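How Does a Robot Learn to Put Away a Bowl?

You probably learned to clear the table by watching someone older do it. After a few tries you could do it with any bowl, in any kitchen. Robots find this very hard. Gyula Erdős and his team at the Trulcombe lab wanted to know what helps them most, so they ran a test called the Flutbridge study.

What was the question?

A robot can learn a job by copying. A person moves the robot's arm with a controller while a computer records everything: what the cameras see, how each joint bends, and when the fingers open and close. One recording of one job, from start to finish, is called a demonstration. The computer then looks for patterns in all the demonstrations and builds a set of rules for what to do next. Scientists call that set of rules a policy.

The team wanted to know which is better:
– many demonstrations in one kitchen, always set up the same way, or
– the same number of demonstrations with things moved around between them.

How did they test it?

First they recorded 2,000 demonstrations. Half of them were done with the dishes in the same places every time. For the other half, people moved the bowls and mugs, changed what was on the counter, and opened or closed the blinds.

Then they trained two policies. One was named Seok and the other Priseck. Seok learned only from the demonstrations that were all alike. Priseck learned only from the mixed ones. Both used the same kind of robot arm and the same computer program, and both had the same amount of training. This is called a fair test. If you change only one thing, you can tell what made the difference.

After that, each policy got 100 tries at picking a bowl or mug out of a sink. In these tries the dishes were in places that neither policy had seen before.

Why is a sink so tricky?

A table is flat, and a robot hand can come at a cup from almost any side. A sink has walls. The fingers have to go down without bumping the edge or the faucet. Shiny metal makes it harder, too, as it reflects light from the window and can fool a camera. And a mug on its side has to be held differently from a mug standing up.

The arm in the Trulcombe kitchen has a gripper with two black fingers. To reach a bowl in the smaller basin, they point straight down. The mug in the larger basin is on its side, so the same move might not work there.

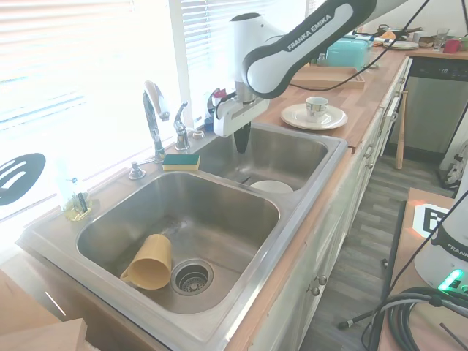 What did they find out?

Seok picked up the dish in 31 of its tries. Priseck did it in 74. Seok often moved its fingers to the spot where the bowl used to be during training, and closed them on nothing. It had learned a place. Priseck had seen bowls in many places, so it paid more attention to the bowl itself.

Priseck still made mistakes. It had the most trouble with mugs whose handles were underneath, and with very bright sunlight.

The team now wants to try a second kitchen, with a different sink.

Words to know

Demonstration: one recording of a job being done, which a robot can learn from.
Fair test: a test where only one thing is changed.
Gripper: the part of a robot arm that holds things.
Policy: the rules a robot uses to choose its next move.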